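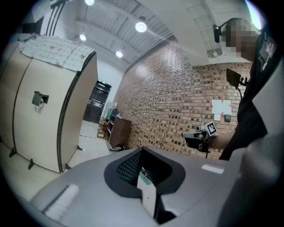
What is the practice hall at Clerkby used for?
Trainees learn the routine care of washrooms and other shared rooms there before they are placed in working buildings.

The visit to the Clerkby site took place on February 11, 2023, at the invitation of Dauda, which runs the training program. Our group was received at the main entrance and given a short talk on the history of the building, then taken through to the practice hall.

The hall has kept its red-brown brick walls. A tall beige partition cubicle with curved panels stands on short black feet, which leaves the floor beneath it open to a mop. A metal toilet paper holder is mounted on its front panel, and a patterned cloth printed with small figures hangs over the top. A wooden cabinet stands against the brick near a dark doorway. Paper sheets are taped directly to the wall.

Each course runs for 24 hours of instruction, divided into 6 sessions. Restocking paper is taught first, followed by the wiping of panels and edges, and floors are left to the end. Our hosts explained that trainees repeat each task until it can be done without the written sheet — a point on which the assessors are firm. The program received 200 applications in its last intake.

Members of our group asked about supplies. Paper is ordered from Collari in lots of 288 rolls and kept in a store across the yard, which we were also shown. The store is dry and well ordered, although the ramp leading to it is steep and would benefit from a handrail.

The visit closed with tea in the front office. Arkari has offered to host a return visit in November, and members wishing to attend should give their names to the office in writing.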